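Reusing rainwater at Skendden Hall: report on the second-year building services project

Santeri Mäkelä

1. Background

Skendden Hall is a student residence on the north side of Clarham. It has 4 floors, a flat roof over the east wing and a pitched roof over the rest. All the water used in the building comes from the mains, including the water for flushing toilets and for the two washing machines on the ground floor. The aim of this project was to find out how much of that water could be replaced with rain collected from the roof, and whether the tank needed to do it would fit in the yard.

I chose this building because I lived in it last year and because the estates office was willing to let me read the meter.

2. Method

The roof area was taken from the estates drawings and checked on the ground with a tape along two sides. Only the pitched roof was included. The flat roof has plant on it and drains into a separate stack inside the building, so it would be expensive to connect.

The usable area came to 341 square metres. Rainfall was taken as monthly totals from the gauge at Rillach, the nearest one with a full record. Rillach is higher than Clarham and probably gets a bit more rain, so the results may be slightly generous.

Water use was worked out from the meter for the whole building, read at 8 in the morning and again at 8 in the evening over 19 days in March. The share used for flushing could not be measured directly. I estimated it from the cistern size printed inside the lids and from a short questionnaire put under each door. Fewer people answered than I had hoped, and those on the top floor hardly at all.

3. Results

Over the metering period the building used nearly 1,694 litres a day for flushing. Use was lowest in the last few days, when many residents had already gone home for the holiday. If those days are left out the daily figure goes up, and a designer would want to use the higher one.

Rain from the pitched roof would not meet this demand in any month. It comes closest in the winter and falls well short in early summer. The tank therefore never needs to be very large, as most of the water would be used within a day or two of falling. Making the tank bigger in the calculation made very little difference to the amount of mains water saved.

The washing machines were left out of the final calculation. The supplier's handbook asks for mains water and I did not want to argue with it.

4. The tank

Two positions were looked at. The first was beside the bike shelter, which is close to the downpipes but would block the bin route. The second was behind the boiler room, where there is space for an above-ground tank and a small pump. The second position needs a longer pipe run along the back wall. Saxena, who supply tanks of this type, gave a price for the tank and pump but not for the pipework, so the cost section below is incomplete.

Wall surfaces and joints matter here, as every pipe bracket has to be fixed clear of a joint. The picture shows a pale grey surface with a darker line running down it, which looks like a joint between two panels.

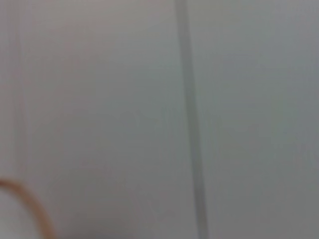 5. Costs

The Saxena price covers delivery but not the concrete base. I have not put a figure on the pipework or on the changes to the toilet supply inside the building. The second of these is likely to be the largest item, as each floor is fed from a single riser that also serves the basins. A separate riser would be needed for rainwater, and the only free duct is on the west side.

Further work should start with a survey of that duct, followed by a longer period of metering in term time.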